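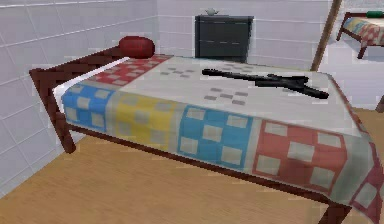 About the Lotthorpe Robot Club

We are an after-school robotics club at Lotthorpe School, and we have been going long enough now that some of our first members come back to help with the younger ones (and to eat the biscuits). Orla Buckley started the club with one box of motors and a very patient head of year. She still runs it, with Jad Hamdan looking after the programming side and Efthymia Xenos keeping the workshop in order.

What we do

Every club year has two halves. From September we build small wheeled robots, which is noisy and great fun, and after that the older group moves on to simulation, where everything happens in rooms that live on the computer. Our current one is called Hestach. It is a bedroom with white tiled walls and a honey-coloured wooden floor, and it has beds with checkered bedspreads in blue, yellow and red, a dark chest of drawers and a little white teapot-like thing on top of it. There is a black rifle lying on the nearest bed as well. The members' programs have to find their way about the room and give a name to each object they come across, and Jad marks the results with them one by one.

It is slower work than people expect. A program can be very sure of itself and still call a round red pillow a football, and then the whole table gathers round to work out why – which is usually when the best learning happens, and nearly always when it is time to go home.

Who can join

Anyone in Year 8 or above. We have 39 members at the moment and no one needs to have written a line of code before. Cillian Breathnach joined because his bus was late, and he now leads the simulation group!

Competitions

We enter the Corrigan Cup each June, both the floor event and the simulated one. Last time we finished with 478 points in the simulated event, our highest yet, and the certificate is up by the workshop door.

Coming along

Sessions start at 3.30 in the workshop and last until 5. Bring a drink and tie long hair back if you are soldering. Parents are welcome to stay and watch, and Orla is always glad of a chat at the end.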